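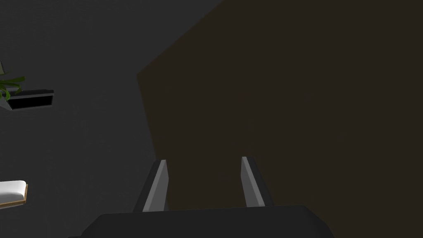

Early stop fault in Skeven: frequently asked questions

This page collects the questions we received after the May release of Skeven, when the arm began to stop before the end of the task in the Mondelis apartment. It is maintained by Érica Peixoto and Baldur Arnardóttir. If your question is not on the page, please write to the support list and put "early stop" in the subject.

What is the early stop fault?

The arm moves toward the target, comes near to a large plain surface and then remains still. The gripper does not close. The task log says "grasp complete", and the next step of the task starts with an empty gripper. So a run can finish with a success mark although the robot has carried nothing.

The second part is the serious one. A robot that stops is annoying, but a log that reports a grasp which did not happen can spoil a whole evaluation.

How was it discovered?

Josué Caldeira was comparing two versions of the planner on a Sunday evening and the new one had a much better score than we expected. He opened some of the successful runs and looked at them through the wrist camera. In many of them the object was still in the place where it had started. We then checked the full batch of over 800 runs, and 60 of them were marked as successful without any contact between the fingers and the object.

What is the cause?

There are two causes, and they have to meet.

The first is in the depth filter. When most of the wrist view is filled by one dark surface with no texture, the filter returns its last good value again and again. The planner reads this as "the distance is not changing" and decides that the arm has arrived.

The second is in Landulbridge, the layer between the planner and the gripper controller. After arrival it sends the close command and waits for an answer. If the answer does not come within 5 seconds, Landulbridge should report a timeout. In the May release the timeout code was the same as the code for a finished grasp. This was our mistake, made when we cleaned up the message table, and the review did not catch it.

Does it happen everywhere in the apartment?

No. The kitchen tasks are almost not affected. The wrist camera there normally has many edges and colors in view, and the filter gets new values all the time.
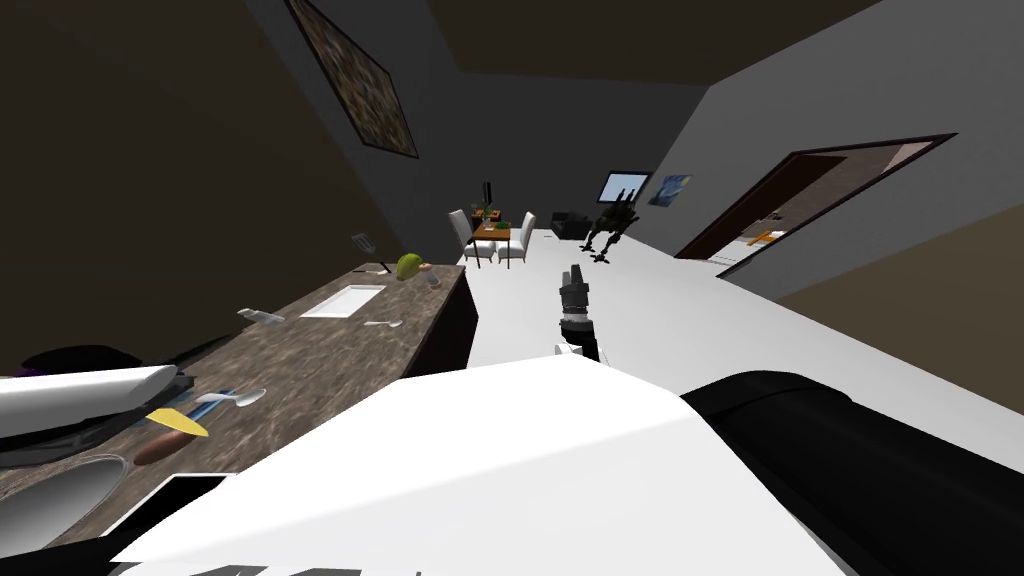
Over the marbled counter, with the sink and the bread and the spoons close to each other, we could not provoke the fault even when we moved the arm very slowly. The trouble begins when the arm is turned to a big dark panel at short distance. Walls with the fine gray texture are a middle case - we have seen the filter hesitate on them, but it recovered.

Can I recognize an affected run from the log only?

Not with full certainty. The best sign is a distance value that is repeated without any change, followed by "grasp complete". A true approach always has small differences between the values. Valdir Araújo wrote a script which marks these runs, and you will find it in the tools folder under the name magalhaes_check. It marks a run if the same value is repeated 16 times or more. It gives some false alarms with slow approaches, and therefore we ask you to look at the wrist view before you delete anything.

What should I look for in the wrist view?

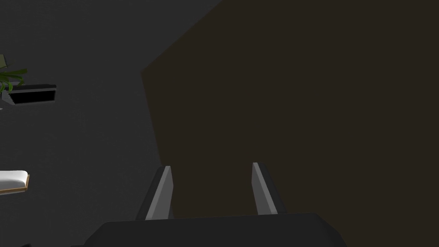
Look first at the fingers, at the moment when the log claims the grasp. In a correct run they are closed on the object. If you find a view like this one at that moment, with the fingers wide apart and only the dark brown surface between them, the log is wrong. Then go some steps forward and backward and compare the left edge of the view. The plant leaves and the white cushion are good landmarks: if they do not change their position while the planner still says it is approaching, the arm is not moving anymore.

Do not use brightness to decide. Some of you have asked if the dim light is part of the fault, but we repeated the test with stronger light and got the same result.

Is this a safety matter, or only a problem of the score?

Inside the simulator nobody can be hurt. But the same Landulbridge code can be installed on a real arm, and a controller that believes it holds something will go to the next movement. It may also send the close command again later, when a person has already reached in to see why the arm is standing still. For this reason we treat it as a safety fault. If you use the May release with hardware, please stop and install the fix first. Use the emergency stop before you approach the gripper, also when the arm seems to be idle.

How do I get the fix?

Update Landulbridge and Skeven together. The update of Landulbridge gives the timeout its own code, and the update of Skeven makes the filter report "no data" in place of an old value. If you install only the first, the arm will still stop early, but the log will say so correctly.

Must I repeat my old runs?

Only the ones made with the May release. Run the script, check the marked runs by eye and repeat those that are really affected. Published scores should get a note until this is done. Valquíria Bragança can help you with the text of the note.

Why did the automatic tests not find it?

The tests read the same success mark as everybody else. We have now added a test which compares the position of the object before and after the grasp. It is slower and we run it at night.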